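Irkavum Lindis 2 low-mount camera module for mobile platforms and arm carriages

Last updated 12/12/18

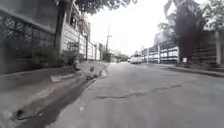

Product Bulletin No. 30, p. 5

The Lindis 2 is a fixed-focus colour camera for small wheeled robots, delivery carts and outdoor arm carriages. It is built for mounting close to the ground, where the road surface fills the lower half of the view and kerbs, drains and cracks have to be picked out early. The image on this page has a long crack across the road, a drainage channel on the left and a bright sky at the far end of the street. The near pavement is soft and the middle distance a little sharper. The sky is overexposed. Users who need detail above the horizon should fit the Bromach hood or set the exposure by hand.

Comparison with the Ghoneim controller camera

Both units were tried on the same carriage in November, with the same cable and the same controller. The Ghoneim unit held more detail in bright sky but gave a darker road, and cracks in grey asphalt were harder to separate from patches and stains. The Lindis 2 gave a more even road surface. It took longer to settle when the carriage moved out of tree shade. Test notes by Chinyere Anozie are supplied on request.

Specification

Frame rate: 30 per second
Cable supplied: 2 m, screw-lock at both ends
Focus: fixed, set at the factory
Exposure: automatic or manual
Mounting: two-hole plate, tilt adjustable in steps of 5 degrees
Housing: sealed, with replaceable front window

Fitting notes

Mount the plate ahead of the front axle and tighten both screws before setting the tilt. Keep the lens clear of wheel spray. Wipe the front window with a soft cloth; solvents will mark it. The Bromach hood is sold separately and can't be used with the older Lindis plate. Controllers with firmware older than the current release will run the camera in automatic exposure only.

5 shares | 2 comments

This site uses cookies to remember your basket and settings. By continuing to browse you accept their use.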